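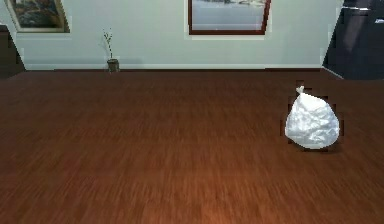

Simulated bag task, with the dark fringe around the outline of the bag.

Last month I wrote that the bag pickup policy was ready to leave the simulator. It was not, and I spent most of May finding out why. These are my notes on the fault, mostly for the people at Dornness who will inherit the code.

The task is simple to state. A tied white bag is on the floor, the robot drives up to it, lowers the arm, closes on the knot and lifts. In simulation the policy did this well enough that we stopped looking at individual runs and only read the success number. On the real robot, the first run on the test floor ended with the wrist pressed into the boards next to the bag and the arm in a protective stop. Ryszard Domański had his hand near the stop button and did not need it. The force limit tripped first. The second run ended the same way, on the other side of the bag.

I assumed calibration. Everybody assumes calibration. Nerea Arrieta redid the camera-to-arm transform with the large target and got the same numbers as before, down to a difference that could not explain a miss of 40 mm. We checked the wheel odometry, the arm zero positions and the timestamp on the depth stream. The depth stream had a small lag, which I fixed, and which made no difference to the miss.

What moved us along was a log comparison from Girish Saxena. He plotted the predicted grasp point against the true knot position for 70 simulated runs and found that the prediction was good in all of them. Then he rendered the same 70 scenes with one change, the screen-space shadow pass turned off, and the predictions scattered. Some went to the middle of the bag. A few went to the floor.

The pass in question is the one that produces the dark, blocky patches you get along the edges of the bag. They step out from the outline on the left and along the bottom, and they are heaviest above the knot. I had seen them for as long as we have had this scene. I had filed them under ugly but harmless, along with the floor texture, which smears into long streaks close to the camera. We had a ticket open for the shadows, priority low, opened by me.

The network had a use for them. A white bag has creases, highlights and gray folds that change with every lighting setting, and the knot is a small twist of the same material. The dark patch above it is much easier to find. In our renderer the patch is a product of the sampling radius and the height of the object, so it sits at a nearly fixed offset from the knot. The policy learned the patch and subtracted the offset. On a real floor there is no such patch, and the nearest thing to it is whatever shadow the room lamps throw. Our test floor has lamps on two sides. That accounts for the misses landing on different sides of the bag.

I should have caught this earlier. The warning was in the randomization settings. We varied the light color, the wall color, the furniture, the pictures on the wall, the plant, the camera height and the crumple of the bag. We did not vary the shadow pass, since it was a renderer setting and lived in a different config file from the scene settings. Eleven parameters were randomized, and the policy picked the one thing that stayed put.

The fix had three parts, in the order we did them:

1. The sampling radius and strength of the shadow pass are now drawn per episode, including zero strength. The config has been moved in with the others.

2. A masked test was added to the nightly run. It paints over a band around the object with nearby floor pixels and checks that the grasp point stays within tolerance. The old policy fails it badly. The new one passes, with a slight loss of accuracy when the bag is close to a dark cabinet.

3. The descent on the real arm now stops short and waits for a second grasp estimate from the lower viewpoint. If the two estimates disagree by more than the width of the fingers, the arm backs off and reports it.

The third part is Sunita Nautiyal's and should have existed from the start. She pointed out, correctly, that the force limit was the only thing between a bad prediction and the floor, and that a force limit acts after contact. With a bag of soft trash, contact is cheap. The same code path is meant to be used in rooms with people's feet in them. I have written this up as a safety change and not as a performance change, so it cannot be switched off to gain cycle time — Yogesh Srivastava has already asked.

After retraining, the real robot lifted the bag on most attempts. The remaining failures are of a different kind: the fingers close on the knot and the plastic slides out during the lift. I do not have a model for that yet. The simulated bag does not slip in this way at any friction value I have tried, and I am no longer willing to take that as good news.

Two loose ends. The Dinwood scenes still use the old renderer build and have the fixed shadow radius, so do not mix them into a training set until they are re-exported. And the ticket I marked low priority has been closed and replaced by one that links to the masked test, with the stop logs from both runs attached.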